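Narkadico Forum > Simulation > Bimanual tasks
Thread: Left hand stops responding partway through the sorting task

tokau_bench
Posted 15 February 2023

I have a fault I can't pin down. The setup is two arms with multi-fingered hands at a kitchen counter, all in simulation. The task is sorting: cans go on one plate, fruit on another. The right hand runs fine. The left hand gets as far as the grey plate, opens, and then stops following finger commands. The arm keeps moving. The fingers hold whatever position they had.

I ran 144 episodes overnight and the left fingers locked in 40 of them. There is no error in the log. The episode runs to its time limit and gets scored as a failed grasp, so for a while I thought the policy was just bad.

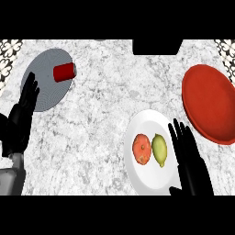 I have swapped the can for a box and still get the lock. I have also taken the fruit out of the task entirely and still get it. Restarting the simulator clears it for a few episodes and then it comes back. Physics settings are whatever Daltorden ships as the default. Has anyone seen this?

gearlash
Does the lock happen before or after first contact with the can? If it's after, I'd look at contact forces. A cylinder on its side on a flat plate is a bad case for the default solver. You get one thin line of contact and the forces jump all over the place. The fingers hit their torque limit and the controller clamps them.

tokau_bench
Both. Some of them lock with no contact logged at all.

gearlash
I'd still raise the solver iterations before anything else. It takes five minutes.

mph_left
I don't think this is the solver. If it were contact, you would not get locks with nothing touching, and the right hand would do it too. Check whether the two hands share a command buffer. We had the same symptom on our Park setup last October. The right hand's message was overwriting the left one when both arrived in the same step. The left controller saw an old timestamp and held its last position, which is what it is supposed to do with stale commands.

gearlash
The right hand is picking up different things from a different plate, so I wouldn't read much into it not failing. And a shared buffer would fail at random points. He says it always happens at the plate.

mph_left
It would fail whenever both hands are commanded together. If the left hand only starts getting finger commands once it reaches the plate, then that is where you would see it.

tokau_bench
That matches. The fingers are not commanded during the approach. I'll log timestamps on both sides tonight.

Also tried the solver change. Went from the default to 90 iterations. It runs a lot slower and the left hand locked again in the first batch.

quietservo
Separate point, but please don't leave the hold behavior as it is if any of this is going onto real arms. Silent hold on a stale command is a safety problem. The arm carries on with a hand that isn't listening. If it is closed on something, or on someone's fingers, it won't let go when you tell it to. The arm should stop as well, and it should say so in the log.

mph_left
Disagree in part. Hold is the right response for the hand, because opening on a lost command drops whatever it has. Agree that the arm should stop.

quietservo
I wasn't asking for it to open. I was asking for it to stop everything and report it.

tokau_bench
Timestamps are in. In every locked episode the left command is 2 steps old or more and the right one is current. So it is the buffer. I gave each hand its own and reran the same seeds with no locks. Some plain missed grasps are still in there, which I can live with.

I also added a fault that stops both arms when either hand goes stale. It ends the episode and gets its own label, so it won't be counted as a failed grasp anymore. The old scores for the left hand are no good and I'm taking them out of our comparison.

gearlash
Fair enough, buffer it is. I'd still put the solver back to default before you rerun the comparison, or the numbers won't line up with the right hand.

tokau_bench
Already back to default. Patch is in the Tokau branch if anyone wants it.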